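Enine Hand-Held Gripper, Model 2
Product page / Garment and bedding work

The Enine is a two-finger gripper carried in the hand and used to record household handling tasks. An operator works through the task with the tool, and the recording is used to train an arm fitted with the same fingers. It is sold by Drodach as a complete kit or as a finger set for existing handles.

The finger frames are black angular plates joined by metal pivot screws. Each finger has a rubber pad on its inner face. Pads are a wear part and can be changed without taking the plates off the handle.
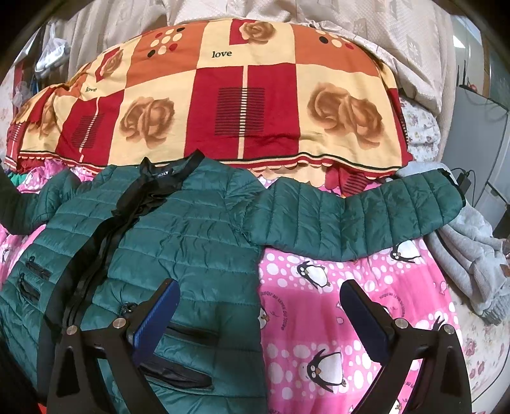
LAMBERT, March

Drodach has added quilted outerwear to the task list for the Enine. Padded jackets are harder to fold than shirts: the channels spring back, the sleeves do not stay where they are put, and zipper tape can catch between the pads. Operators should approach the front panel with the fingers open and take up fabric beside the zipper.

The outerwear set contains 513 recorded folds, 133 of them made on beds with patterned sheets. Imogen Garside wrote the task sheets. Roy Sowerby checks each recording before release, and folds with a dropped sleeve are kept and tagged.

Specifications
Weight with fingers: 235 g
Fingers: 2, interchangeable
Pads: rubber, ribbed
Supplied with: handle, finger set, spare pads, hex key, task sheets

Replacement pads are sold in pairs. The Poser wrist mount is ordered separately and does not fit Model 1 handles.

Orders and spare parts: Kirsty Bloxham, Drodach sales desk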